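Speaker notes: planning the equipment budget for a small robot cell
Slot is Thursday, 4 pm. Leave time at the end for questions.

Opening. Say who we are: Collamia, small workshop, short runs of plastic and metal parts for other firms. We wanted one arm to take over screw work at the bench. I am going to talk about the money and the order we spent it in. The programming talk is in the other room.

First point. The arm is the line everyone looks at, and it was the easiest one to get right. We asked for quotes from Mutaline and Letedico. They were close on the arm itself. They were a long way apart on what came with it. Letedico left out the mounting plate, the cables and the first service visit. Mutaline put all of those in but charged separately for training. Read the exclusions page before you read the price. Ask both suppliers to quote against the same list, written by you.

Pause here. Ask who in the room has had a quote with no exclusions page. Move on.

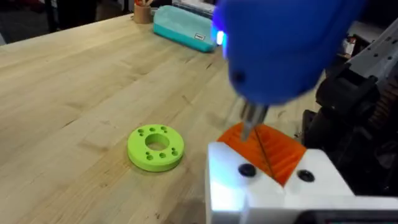 Second point, tooling and small parts. We set aside too little for this and had to go back for more in May. Split it into things that last and things that wear. Fingertips wear, so they go under running costs with a spare set on the shelf from day one. The orange ridged piece set in the white gripper body is the sort of item I mean. Driver tips go on the same line. Then there are the workpieces. Take the green ring on the table, with its big opening in the middle and the smaller holes on either side of it. Before you buy anything to hold or fasten a part, write down its hole sizes and how far in the tool has to reach. Send the supplier the part as well as the drawing. We sent only the drawing to Ticona and paid twice for one adaptor.

Third point, the costs that don't arrive in a box. Guarding and the risk assessment. Power and air at the bench. Somebody's time, which we put down as nothing in the first draft. Ours came to 43 working days before the cell ran a paid job. If you take one figure home, take that one.

Fourth point, timing. Delivery was quoted in weeks from order, and the order only counted once the deposit had cleared. Put the deposit in the month you pay it. Lease or buy: we bought, as we had the cash. The lease had 3 years on it and a charge for early return.

Slide with the 4 budget headings. Leave it up during questions. Handouts are by the door.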